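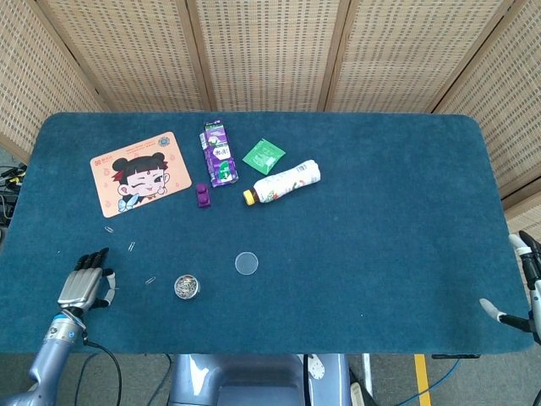 Paravent Cladis et tapis de feutre Famix : mon avis après l'hiver

Publié par Ostap Dmytriv, le July 22, 2025

J'ai acheté le paravent en décembre, avec le tapis de feutre pour la table, dans le même magasin en ligne (Sellow). Je voulais attendre avant d'écrire, parce que les avis que l'on donne le jour de la livraison ne servent pas beaucoup. Je vis en France depuis huit ans et j'écris encore avec le dictionnaire à côté, alors je demande votre patience pour les fautes.

D'abord la situation. Mon bureau se trouve dans la pièce où toute la famille mange, regarde des films et parle au téléphone. Il me fallait une séparation que je peux plier quand nous avons des invités. Une vraie cloison était exclue, nous sommes locataires.

Le paravent

Les panneaux sont tressés, de couleur beige, dans des cadres en bois clair. Je ne sais pas dire si c'est du vrai rotin. La fiche du magasin écrit « aspect rotin », et dans cette langue comme dans la mienne le mot « aspect » demande de la prudence. Au toucher c'est sec et un peu rugueux, assez agréable. Le tressage laisse de petits trous réguliers, donc la lumière passe. Pour moi c'est une qualité : avec un tissu plein j'aurais l'impression de travailler dans une armoire.

On peut le placer derrière la table et le replier sur les deux côtés. C'est ainsi que je le préfère, car il tient debout tout seul et il est bien plus stable qu'en ligne presque droite. En ligne droite, je le déconseille. Mon fils l'a fait tomber deux fois avec son sac d'école. Rien n'est cassé, mais un cadre garde une petite marque.

Les charnières sont le point faible. Il y avait 16 vis dans le sachet et deux ne prenaient pas bien dans le bois. J'ai écrit au service client de Cladis, qui a répondu après huit jours et m'a envoyé des vis plus longues, sans frais. Depuis, cela ne bouge plus.

Contre le bruit, n'attendez rien. Le vendeur parle d'une « ambiance feutrée » et je trouve cela exagéré. On entend la télévision exactement comme avant.

Le tapis de feutre

Il est d'un bleu sombre qui tire vers le vert, et il couvre toute la table, avec les coins arrondis. Sur le site la couleur paraissait plus vive. Je ne suis pas déçu, seulement il vaut mieux le savoir si vous voulez l'assortir à des rideaux.

Ce que j'apprécie le plus, c'est qu'une bouteille posée dessus sur le côté ne part pas en roulant. Les petits objets s'y retrouvent facilement aussi. Les trombones argentés, que je perdais toujours sur mon ancienne table brune, se voient tout de suite sur ce fond sombre. En revanche il attrape les poussières et les cheveux. Je passe une brosse à vêtements chaque semaine, et l'aspirateur avec le petit embout quand j'ai mangé des biscuits au bureau, ce que je ne devrais pas faire.

Pour la souris, j'ai gardé un tapis par-dessus. Directement sur le feutre, le curseur saute un peu et la main fatigue. Le mien est orange pêche, avec une fille de dessin animé qui fait un clin d'œil ; ma fille trouve qu'il ne va pas du tout avec le reste. Elle a peut-être raison. Il glisse légèrement si on appuie sur un bord, mais cela reste supportable.

Une tache de jus est partie avec de l'eau tiède et du savon neutre. Une tache d'encre est toujours là. Évitez de frotter fort, le feutre fait alors des petites boules.

Comparaison rapide

Avant, j'avais un sous-main Foulkes en plastique. Il se nettoyait en une seconde, mais il était froid sous les bras en hiver et il reflétait la lampe. Pour écrire à la main, je dois reconnaître qu'il était meilleur : sur le feutre, le stylo traverse la feuille si on n'a pas un cahier dessous.

Est-ce que je rachèterais les deux ? Le tapis, oui, sans réfléchir longtemps. Le paravent, oui également, à condition de vérifier les vis dès l'ouverture du carton et d'avoir assez de place pour le plier en angle. Si vous cherchez le silence, gardez votre argent pour un bon casque.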